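About Dokgate

We write the software that sits between a robot arm and the job somebody wants it to do. Planning, force control, part localization, and the tooling that lets you see what the robot thought it was doing when it stopped halfway. There are 5 of us, we share one long room, and we really like this stuff!

Dokgate started when Ilari Räsänen and Nelli Savolainen were both working on motion planners and both fed up with the same thing: a plan that looked perfect on the screen and then jammed a part against the edge of its slot. Ilari wanted to fix the planner. Nelli wanted to feel for the slot and let the controller sort it out. They argued over it for most of a November, and the two halves of that argument are now our two main packages, Vetano (planning) and Plorken (contact control). They still argue, but now it happens in code review.

Most of our test work is putting computers together and taking them apart. Memory modules, drives, expansion cards, small boards. We love these tasks because they're unforgiving in such different ways. A card has to go in straight or it won't go in at all, a drive wants to be held one way and released another, and cables are their own little world (we have opinions about cables, ask Tyyne). 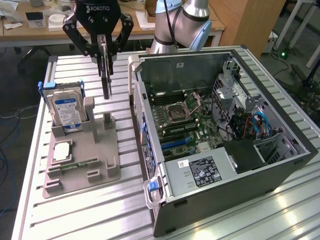

Tyyne Kinnunen looks after perception. Her part of the system takes a rough guess at where something is and keeps improving it as the arm gets closer, and then hands over to Plorken for the last 2 millimeters, where touch does better than any camera we've tried. Getting that handover smooth took us far longer than we planned. The first version twitched every time, and there's a plot of it taped up next to the coffee machine.

Agustina Quiroga builds Mustonen, our replay tool. It records every plan, force reading and state change from a run and lets you scrub back and forth through it on one timeline. We wrote it for ourselves and now can't imagine debugging without it. The current archive has 1,230 runs in it, failed ones included, and the failed ones get opened the most. You can pick any moment, change a setting, and ask the planner what it would have done instead. It's so much fun to use!

Noemi Santoro keeps our test suite going and writes the docs. If a page in the manual made sense to you, that was Noemi. If it didn't, please write to her, she does want to know.

We're happy to talk to anyone working on assembly, whether you have a full lab or one secondhand arm and a lot of patience. Visits are welcome too, just write first so we can clear you a chair.

Recent items
Vetano: faster replanning after a failed grasp
What a force plot can tell you about a bent pin
Mustonen now opens runs longer than 30 minutes
Notes on naming coordinate frames
Plorken settings for stiff and springy parts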